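Flindura Press Room

FOR IMMEDIATE RELEASE

Flindura Asks What "Maintenance-Free" Means in a Kitchen People Use

Short guide for small offices questions sales claims on quartz counters, backsplashes, sinks and gray carpet

Summary: Flindura, an independent adviser to small office tenants, has released a plain-language guide to shared kitchens and the floors next to them. It looks at the promises found in leasing brochures and compares them with what tenants say after they move in. Flindura does not sell counters, carpet or cleaning products and takes no fee from companies that do.

The guide is free. It is also short on praise. Its authors read brochures for newly finished suites and found the same few phrases in nearly all of them, often with no explanation. "Hides everything" was a favorite for gray flooring. The guide asks whether hiding dirt is something a tenant should pay extra for.
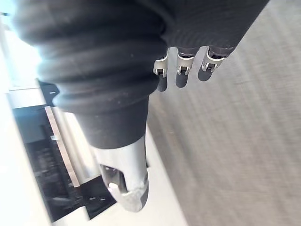 Gray flooring with a fine streaky texture, Scanlon suites, Arthorpe.

"I have yet to meet a carpet that cleans itself," said Niamh Flanagan, who edited the guide. "A streaky gray floor may well look fine between cleanings. It will still need the cleanings, and somebody will get the bill. The brochure we started with skipped that part."

That brochure covered the Scanlon suites, a group of small offices in Arthorpe finished in January. Flindura picked Scanlon because the suites are typical of what small tenants are being offered: white counters, a big window near the work surface, and gray underfoot. The guide is not a complaint about the building. Several tenants told Flindura they like working there, and Flanagan says she would rather make lunch in that kitchen than in her own office.

The trouble is with the wording. Tenants were offered a counter treatment named Ulonier as an add-on, priced at $1,562 per kitchen and described as giving "worry-free performance." Flindura asked what that covered. The written reply ran to six pages and listed coffee, oil, heat, citrus and "improper wiping" among the exclusions. The guide prints the list in full and suggests that readers think about what is left.
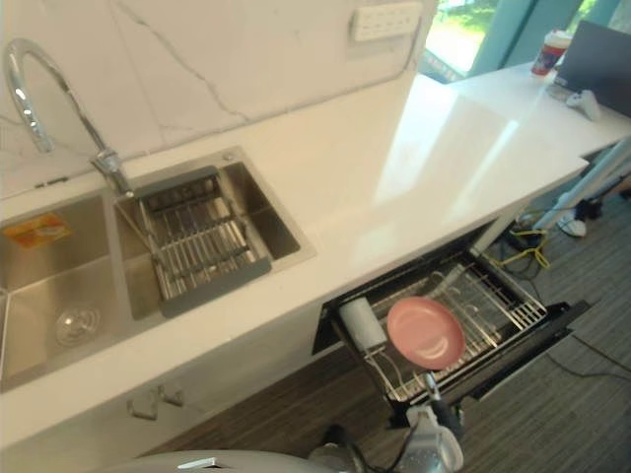
ARTHORPE, 4/2/19

Flindura today released "The Kitchen After Move-In," a guide for tenants who are about to sign for a space with a shared kitchen and would like fewer surprises.

The kitchen section uses a Scanlon counter as its main case. It has a white quartz top, a white marble-look backsplash with thin gray veining, and a stainless steel double sink set into the counter. A draining basket made of metal rods sits in the right basin, under a tall pull-down faucet. The brochure calls this arrangement "a complete food preparation zone."

Flindura is not convinced. With the basket in place, the right basin is a drying rack, and most of the washing has to happen on the left. That may suit people who rinse a mug and go. It is less helpful when several people want to wash up after lunch. The guide recommends asking whether the basket comes out easily and where it will live when it does.

The backsplash gets a mixed review. Marble-look panels are popular, and the veining does break up a large white surface. One long vein on the Scanlon panel looks a good deal like a crack. Flindura advises tenants to take their own pictures of any veined panel on the first day and attach them to the inspection form, so that a pattern is not argued over as damage when the lease ends.

Power is another sore point. The Scanlon outlet strip is mounted near the top edge of the backsplash. "People see a row of sockets and assume the kitchen will hold every appliance they own," said Fabian Holzer, who wrote the section on counters. "Ask what the circuit can carry. If the agent doesn't know, get the answer in writing from a person who does."

Holzer also takes issue with the way brochures show counters with nothing on them. The far end of the Scanlon counter, by the window, had a laptop open on it and a paper cup with a white lid standing nearby. He considers this normal. A bright spot with a view of green leaves will be used as a desk whatever the floor plan calls it, and tenants should measure their working counter space with that in mind. Glare is worth checking too. The glossy surface picks up a lot of light from the window, and a visit at one time of day won't settle how comfortable it is at another.
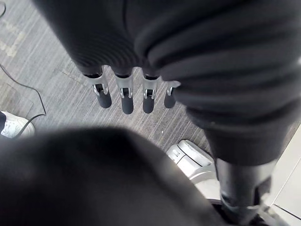 Gray carpet at Scanlon, with a thin black cable across it.

The floor section is the shortest and, according to Flindura, the one tenants skip. Gray carpet with mixed light and dark streaks is sold as a safe choice. The guide accepts that it is a common one. It then asks who vacuums it, how often, and what happens if a single area has to be replaced years from now and the shade is no longer made.

Cables get a paragraph of their own. A thin black cable on gray carpet is easy to miss, and a brochure that boasts of "flexible layouts" may simply mean that cords will cross the floor. Flindura suggests marking desk positions with tape before signing and checking where each cord would run.

For a suite with 994 square feet of carpet, the guide includes a one-page worksheet covering cleaning, spot repair and replacement. The worksheet leaves the price column blank. Flindura says rates vary too much for a printed figure to be of any use, and that a guide complaining about vague promises should not make its own.

Flindura also acknowledges the limits of its work. The guide draws on comments from 94 tenants who chose to write in, and people who write in tend to have something to say. It is not a survey of all small offices, and no ranking of buildings is included.

"If a counter treatment does what it says, good," Flanagan said. "Show us the terms and let us read them before the invoice arrives."

"The Kitchen After Move-In" can be requested by mail or picked up at the Flindura office in Arthorpe. Printed copies are limited to one per tenant.

About Flindura
Flindura advises small office tenants on leases, fit-outs and move-in inspections.

Media contact
Ebere Bashir, Flindura, Arthorpe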